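Odoi Open Day Pick-and-Place Set

Recordings from the April open day at the Landmont workshop in Nenddale. Visitors picked an item of toy food and the arm was asked to move it to the basket. This file covers what is in the set and how to read the log.

Contents
episodes/ — 65 runs, one folder each
log.csv — item requested, start time, result
notes.txt — Elikem's notes from the day, lightly edited

Each run begins with the arm at its home pose and ends when the operator presses stop. Runs were limited to 30 seconds in the morning. We dropped the limit after lunch, so the afternoon runs vary in length and a few go on for over a minute.
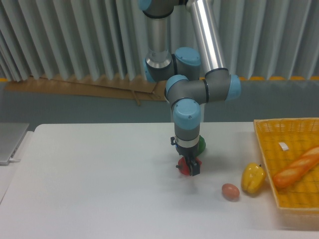

Gripper at the red pepper, with the yellow pepper and the basket to the right.

Results are logged as placed, dropped, missed or stopped. "Stopped" means the operator ended the run early, mostly so the next group could have a turn. Don't count those as failures. In 29 runs the visitor also drove the arm by hand; these have teleop set to 1.

Known problems
Start times in the first 10 runs are an hour off — the laptop clock was wrong. Item names were typed in by whoever was at the desk, so "bread" and "baguette" are the same thing. Runs using the older Otine control build have no gripper force column.

Setup and operation: Elikem Wumbei. Log and cleanup: Nana Amegashie. Send corrections to Nana with the episode number.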